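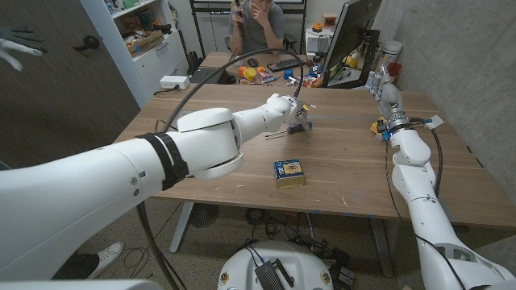 **Skernia bench, two-arm unit: safety and readiness check**
Date: 27 November 2021
Checked by: Malachy Gilmartin
Form 176, all parts filled in by hand and typed after

The purpose of this form is to say if the unit may try small household and shop chores this week. Please read the comments also, and do not look only at the marks.

**Part A. Floor and cables**

- [ ] Cables under the desk are tied and away from the feet
 *Comment:* Not accepted. The cables lie in a tangle near the base. I ask for one tray and four ties before Monday.
- [ ] Floor fan is outside the cable area
 *Comment:* The fan stands under the same desk. Please move it to the wall.
- [x] Stop button tested with the arms in motion
 *Comment:* Tested from both sides of the room. The arms stopped every time.
- [x] Door can be opened fully

**Part B. Arms and hands**

- [x] Covers closed, no sharp edge on the white casing
- [x] Finger joints move freely at low speed
- [ ] Cable on the outside of each arm has enough length for full reach
 *Comment:* Right arm is good. On the left arm the loop is too generous and it can catch a tool on the desk. It was written already in February and I write it again.
- [x] Speed limit set in Hisness software, password not shared

**Part C. Objects for the chore**

- [x] Only the objects of the task are between the hands
 *Comment:* One screwdriver and one small box. This is a good choice for a first chore, as a person does this kind of tidying many times in a day without thinking.
- [x] Screwdriver placed with the shaft away from the operator 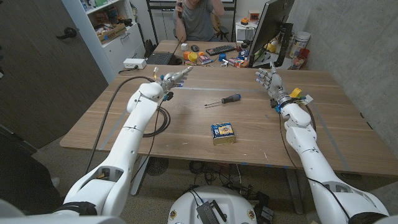

- [ ] Same start position used for every attempt
 *Comment:* The team puts the tool down by eye. For a fair result I would like a pencil mark on the wood. When the handle is turned only a little, the fingers close beside it, and then we are measuring our own luck.
- [x] Attempts recorded in the log
 *Comment:* The log has 1355 attempts from the start of the project. In the last group of 77 the tool was lifted and put in the tray in nearly half. I find this encouraging, but a shop can't work with it. A helper who drops every second screwdriver would be sent home.

**Part D. People in the room**

- [x] Persons at the other desk informed before power is on
- [ ] Person near the arms does no other work at the same time
 *Comment:* The person with the stop button must not telephone or type. If a call comes, give the button to a colleague or switch off the arms.
- [x] Visitors stay behind the second desk
 *Comment:* Two guests from Pruvost came on Thursday and respected this well.
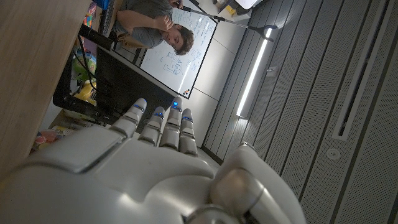 **Can the unit be left to clear a workbench alone at night?**
At present it can't, and a person must stay within reach of the stop button for every attempt.

**Part E. Decision**

- [x] Picking up single light tools: allowed, slow speed, one person watching
- [ ] Folding cloths: not allowed yet, the grip settings are not checked
- [ ] Anything with hot water, glass or blades: not allowed

*Comment:* My colleagues at Talcombe ask me when such a machine will do the washing up. I don't wish to give a year. What I see is that the hand is better than it was in February, and that the chore around it (finding the thing, turning it, noticing that it slipped) is still hard for it.

Open points go to ticket 1676. I will return to look at the cables and the left arm loop, and I sign the form again only when both are done.

M. Gilmartin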